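Grip fault on the two-arm assembly cell: speaker notes
Rundport site review, 5/3/24

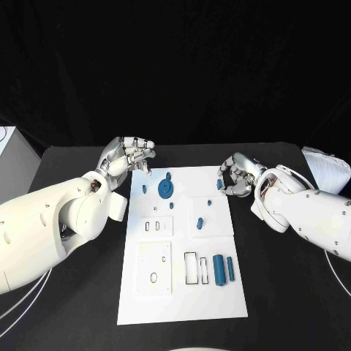
Start with the fault itself. During an April run at Rundport the right hand lost finger position feedback partway through a peg insertion. The controller kept the last good value and went on closing. Motor current climbed for 18 seconds before the watchdog stopped the arm.

Event code was 341, encoder timeout. Say the number slowly; people will want to look it up.

Cause: intermittent contact in the wrist harness. The Nitholm controller treated a stale reading as valid. Two separate problems, and the second is the serious one.

Safety point. The emergency stop worked, but it cut power to both arms and the hand stayed clamped. Release had to be done by hand. The procedure did not cover this. It does now.

Changes made:
Stale feedback limit set to 200 ms, then hold and alarm.
Current limit active during every grip.
Harness flex check before each shift.

Still open: 2 repeat alarms at Pilville, same code, cause not confirmed. Do not guess if asked.

Pause for questions, then go to the harness test results.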